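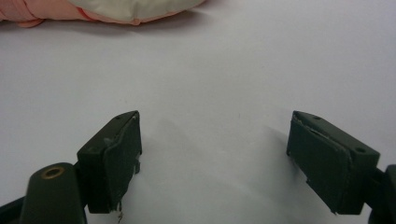 Spent Wednesday chasing a grasp planner bug in Skerorska, our little control stack. It kept asking for full closing force on soft stuff. Pads on both fingers are looking pretty ragged along the edges, so I've capped the force in software for now!

Found it, too: the width estimate was 5 frames stale. Classic me (I wrote that buffer).

Replayed 121 logged grasps with the fix. 100 plan cleanly now, up from 72. Very happy with that colour of green on the dashboard.

Next up, slip detection. Send snacks.

Search posts Go

Contact | © Skerorska | Back to top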